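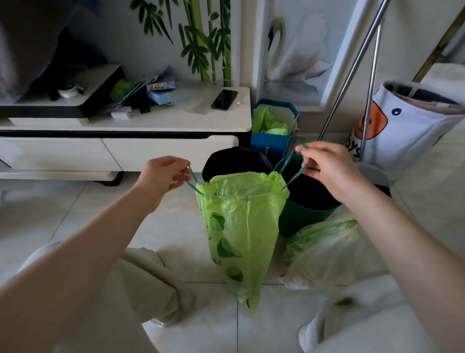
Leaf-print drawstring bag and two small bins

Search the shop... Enter keyword or item no. Go

November 25, 2019
By Leanne Fairbrother

Brumari: The First Winter – classroom and club set
Item no. 613

I've had this one on the shelves since July and I keep pulling it out to show people, so it was well past time it had a proper page. Brumari is a big table simulation from Grikico about a country in its first year after the planned economy goes. Prices are set free on turn one, the old ministries still own nearly everything, and everybody in the room has to get through to spring. I studied this stuff at uni and I learnt more about voucher privatisation from one long afternoon with the box than I did from a whole semester of lectures (sorry, lecturers).

It plays with up to 24 people, which sounds like chaos, and for the first half hour it is! You're dealt a role – factory director, pensioner, deputy, regional governor, a reformer with a thin folder of plans and no money – and each role has its own sheet saying what you want and what you've got. Directors tend to start swapping goods with each other before the finance ministry has worked out there's no cash coming in. By mid-game I'm usually owed a lot of coal.
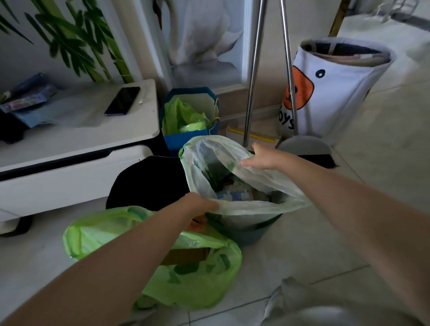
The bit I love most is the parliament phase. You can pass any law you like, but the governors decide how much of it happens in their own patch, and the far northern region of Brarnska is a proper headache for whoever's in the capital. We had a budget go through twice and never get paid out. If you teach politics or modern history to the older years, that phase alone will fill a double lesson, and you can run it without the rest.

What you get in the box:

- 383 cards (roles, assets, laws and events)
- cloth map of Brumari with all regions marked
- voucher and banknote pads
- role sheets, one per player
- chair's handbook and a short reading list

The whole thing weighs 1900 grams packed, so postage goes at the parcel rate. Refill pads for the vouchers are sold separately and you will want them, particularly if your lot write all over theirs like mine do.

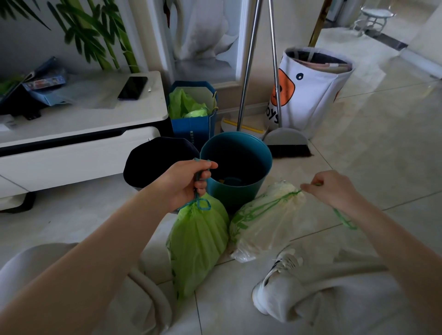

Leanne Fairbrother
Shop owner and games buyer

A word on the editions, as I get asked a lot. What I stock is the Tomić edition, the one with the revised handbook and the larger print on the role sheets. The older printing is the same game underneath but the inflation table was a nightmare, with three lots of rounding every turn. The Tomić version does it off one chart on the back cover. If you already own the old one, the chart is sold on its own as a laminated card and it works fine with your set.

Things I'm less keen on: the banknotes are flimsy, the box insert doesn't hold the cards once they're sleeved, and the chair really does need to read the handbook the night before. Allow a full afternoon for all six turns. Three turns makes a decent evening – stop after the first election.

Schools can order on invoice. Just put your order number in the comments box at checkout and I'll sort it from there.

Contact the shop | © Leanne Fairbrother, all rights reserved | Back to top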